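Wednesday, bay 4

The Clineck van is back with the same complaint: driver's side turn signal blinks double speed when cold, behaves perfectly as soon as anyone with a notebook walks over. Femi replaced the bulb last time. I replaced it the time before. We now own a fine collection of perfectly good amber bulbs.

Pulled the whole lamp unit this morning. Two fixing screws came out like butter, the third had been put in by someone with a grudge (my handwriting is on the last job card, so moving on). Bulb holder looked clean. Contacts looked clean. Wiggled the connector with the signal running and got the fast blink straight away, then couldn't get it again for 40 minutes.

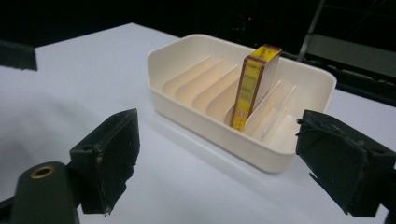
Meter on the ground side, lamp end to body. Fine at rest. Bent the harness toward the fender and the reading wandered off. So it's the ground wire, somewhere in the 6 inches behind the connector, under the tape. Peeled the tape back and found green crust where the insulation had rubbed through on the bracket edge. Cut out the bad section, crimped in new wire, heat shrink over the lot, and rerouted it above the bracket instead of across it. I also took a file to the bracket edge, which felt personal.

Amarachi points out that the Venari wagon from February had the same symptom and we sold that customer a flasher relay. I have written this down here so that she will stop pointing it out. We should call them.

Refitting: the unit has to go into its guides squarely before the screws go anywhere near it. If the top guide misses, everything still tightens up and looks great, and then the lens fills with water at the first car wash. Ask me how I know, or look up the Yusuf job.
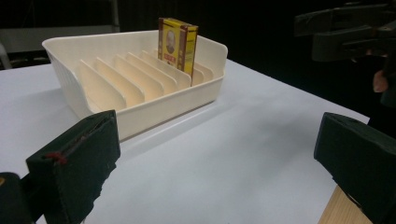
Seal was a bit flat on the lower edge. Lelow wants 4 days to send a new one. Cleaned the old one, turned it end for end, and gave it the hose for a while. No water inside so far, but the new seal is on order anyway and the van comes back for it.

Ran the signals with the engine on, then off, then with the headlamps and the blower going. Normal rate every time. Not claiming victory until it has sat outside overnight and been started cold.

To do: Femi to try it first thing, before anybody moves it into the warm. Return the spare bulbs to the drawer marked "bulbs," where at present we keep fuses. Find out who has the good crimper.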